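Gripper Trials Working Group
Minutes, 10th January
Held in the upstairs meeting room, Crichton building

Chair: Effie Baxter
Present: simulation, controls and bench teams, plus two from purchasing for item 3
Apologies: the safety lead, who sent written comments (see item 5)

1. Minutes of the last meeting

Agreed with one fix. The old minutes said the Voltent gripper had been tested on drawers. It was tested on doors only. Drawers are still to come.

2. Simulation runs, Hondard against Voltent

This took up most of the meeting and there was a lot to be happy about! The simulation team has finished 427 runs out of the planned 1000, all in the randomized kitchen set, where the wall, floor and cabinet finishes get swapped between runs so the vision side can't lean on one particular look. The rest are queued on the Tritholm machine and will run overnight through the end of the week.

Effie put one of the kitchen layouts up on the big screen, and we spent a good while on how the two arms approach the wire rack and the tall cabinet beside it. Everyone agreed the view down over the torso is far more useful than the old side view. You can judge the reach of both arms at once, and it is much easier to spot when one arm is about to get in the other's way.
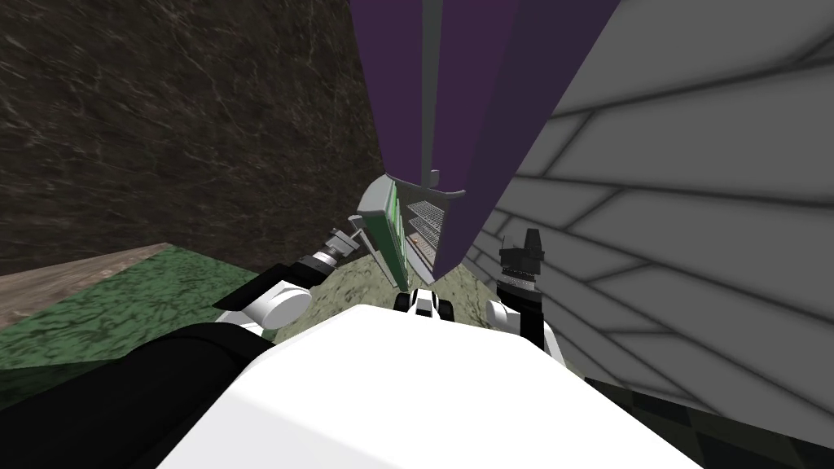

Kitchen set, purple cabinet and green panel, with both grippers forward.

Main points from the discussion:

Handles. The small hook-shaped handles are still the hardest thing in the set. The Hondard fingers get behind them more often, but they also slip off sideways if the wrist comes in at a bad angle. Voltent is slower to line up and then holds very well once it's there. Controls would like to try the Hondard fingers with the Voltent approach path, and the room liked that idea a lot.

Wire racks. Thin bars are a headache for the depth estimate. The bench team said they see the same trouble on real racks, so for once the simulator and the bench agree with each other — good news in its own way. Small items low on a rack stay in the test list.

Colors. Somebody asked if the strong colors were making things too easy. Simulation will split the results by cabinet color and finish before we argue about it any further.

Contact settings. The friction value on the fingertips was changed partway through the runs. The first 237 used the old value. After some back and forth it was agreed to keep them in a separate table and leave them out of the comparison. Simulation will queue the same number again.

Action: simulation to send round the split results and the separate table.
Action: controls to write up the mixed fingers and path test, one page at most.

3. Bench unit and spares

Purchasing confirmed that the second Voltent unit can stay with us until June. Spare finger pads for the Hondard are on order. The bench team asked for a softer set as well, and purchasing will get a price.

The bench door rig has now been through 700 open and close cycles and the hinge is getting loose. Bench will swap the hinge before any more timing is done on it, and will note the change in the log so the numbers before and after aren't mixed.

Action: purchasing to price softer pads.
Action: bench to replace the hinge and update the log.

4. Controller update

The new controller build is on the test branch. Moves with both arms are noticeably smoother, and the little shake at the end of a reach has gone in every run we've watched so far. Very nice work from the controls team and it was good to see it running. One open bug: if the left arm is paused by hand, the right arm carries on to its next waypoint. It must be fixed before the build goes anywhere near the bench.

Action: controls to fix the pause bug and show it in simulation first.

5. Safety comments

Read out by the chair. The stop button on the bench should be moved to the door side, and the floor tape needs redoing. Both accepted without discussion.

Action: bench to move the button and redo the tape.

6. Any other business

The shared results folder is a mess. Please put the gripper name first in every file name, then the run number. Old files can stay as they are.

Drawer tests will be the first item next time, and Effie will book a longer slot.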